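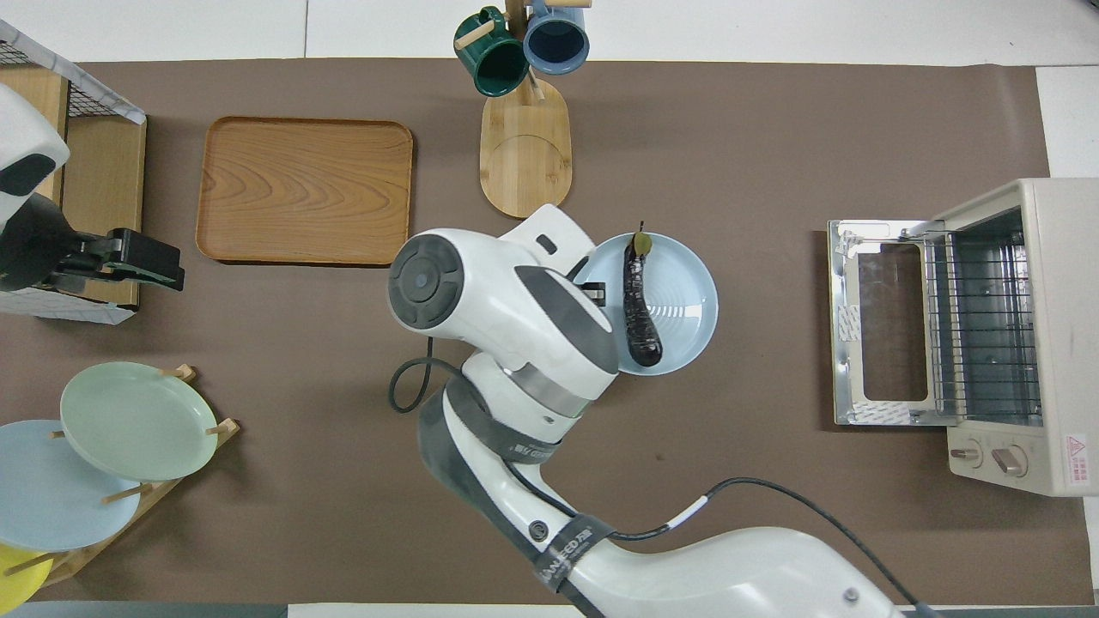

Ticket: Recipe mailing list drops attachments and cuts off long messages
Opened by: Birutė Dambrauskienė
Product: Konbridge list server
Status: Open, waiting on customer

Hi again! Me, the eggplant lady from the Hilmont Supper Circle. You helped me in August when I'd locked myself out of the admin page, and I promised I wouldn't be back for at least a year. Well.

So here's what's going on. We have a list of 200 cooks, give or take whoever has changed their e-mail and not told me, and every month I send out the recipe bulletin. It's plain text with the recipes in it, and then I attach a few things people ask for, like the shopping list in a form they can print. This month the bulletin went out and the bottom third of it simply wasn't there. It stops in the middle of the baked eggplant with walnuts, right after "salt the slices and leave them in a colander for." For what?? I've had so many phone calls. One lady left them in the colander overnight and wants to know if they're still good.

What I tried before writing to you:

I sent the same bulletin to just myself, straight from my mail program, not through the list. It came through whole.

I sent it through the list again but only to the test group (that's me, my sister and Asanka). Cut off at the same word.

I took the attachment off. Still cut off, same word.

I made the text shorter by taking out the soup. Now it cut off at the same word AGAIN, even though that word was a good deal higher up the page. That's when I figured it wasn't about the length, and I was pretty proud of myself.

I'm on the same computer as before, nothing new on it except a printer.

Can you look? I'd like to resend before people do their shopping.
Birutė

Reply from support (Asanka Kumarasinghe)

Hi Birutė, good to hear from you, and yes, I got all three of the test messages, I'm the Asanka in your test group! I never took myself off after August. I've been eating pretty well out of it so I'm not complaining.

You did most of my work for me. If it stops at the same word no matter how long the message is, there's something sitting right after that word that the list server doesn't like. Could you do two things for me? First, paste me the eggplant recipe exactly as you have it, into the ticket form and not into an e-mail. Second, tell me where you typed it. Did you write it in your mail program, or did you copy it over from somewhere else?

Also, which line do your attachments drop on? You put it in the title but then I only see the one about the text.

Asanka

Reply from customer

Oh, the attachments! Right. The shopping list never arrived for anybody, but I suppose if the message stops halfway then whatever's behind it doesn't get there either? That's my theory anyway.

Here it is, pasted:

Baked eggplant with walnuts. Two medium eggplants, firm and shiny, with the stem still green if you can get them. Slice them as thick as your finger, salt the slices and leave them in a colander for
.
half an hour. Rinse, pat dry, brush both sides with oil and bake in a hot oven until they're soft and going brown. Mash a cup of walnuts with two cloves of garlic, a handful of cilantro, a spoonful of vinegar and enough water to make a paste. Spread it on while the slices are warm. Better the next day.

And I copied it from the old cookbook file that the previous editor kept on a diskette. It was made in a program called Sultana that I don't even have anymore, I open it in the plain notepad and it's full of odd little things that I clean up by hand. I thought I'd got them all.

Birutė

Reply from support

Found it! Look at the line after "colander for." There's a period all by itself on a line, with nothing before it or after it. When mail gets handed from one machine to another, a period alone on a line is the signal for "I'm done, that's the end of the message." A mail program is supposed to notice when one turns up in your writing and double it on the way out, and then the other side takes the extra one off again. Your mail program does that, so your message to yourself was fine. Our list server is supposed to do it too when it sends to the members, and the version you're on doesn't. So that's our bug, not your typing, and I'm sorry about the lady with the colander.

For right now, please take that line out and put "half an hour" up where it belongs. Check the rest of the bulletin for any other lonely periods. Send to the test group first and I'll tell you what I see on my end.

I've put you down for the update. It's going onto the Dillgate machine first and then yours.

Asanka

Reply from customer, 9/16/01

Took it out, and there was another one in the plum cake, just before the oven temperature! I'd never have caught that. Sent to the test group and it came to me and my sister in one piece with the shopping list on the end. Did you get yours?

I looked through the rest of the diskette while I was at it, and the thing has 26 recipes in it and 7 of them have the period. They always turn up where the old editor would have started a new page, so I guess that was Sultana's way of marking it. I'm fixing them all now so I don't trip over one next spring.

Two more questions while I've got you. If I put two periods on the line will that work, or is that silly? And can I send the corrected bulletin under the same subject, or will people's mail programs think it's the old one? Last time I resent something I got 18 replies saying they already had it.

Birutė

Reply from support

Got it, all of it, plum cake included.

Two periods would get through, but then some folks would see one and some would see two, so I'd leave them out. For the subject, put "corrected" at the front, where people see it before they open it. The list doesn't mind either way.

I'm leaving the ticket open until you're on the new version. When you get the notice, send the test group a message with a lone period in it and something typed underneath, and let me know if the bottom part shows up.

Asanka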